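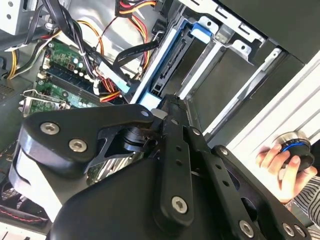 Getting the dust out of an old desktop

I love this job! Shut the computer down, pull the power cord and take the side panel off. Hold each fan still with a finger, then blow short bursts of canned air across the fins of the heatsink (outdoors if you can, it gets everywhere). Ten minutes, tops. A soft paintbrush is great for the corners. Panel back on, plug in, and enjoy how quiet it is!

289 shares
10 comments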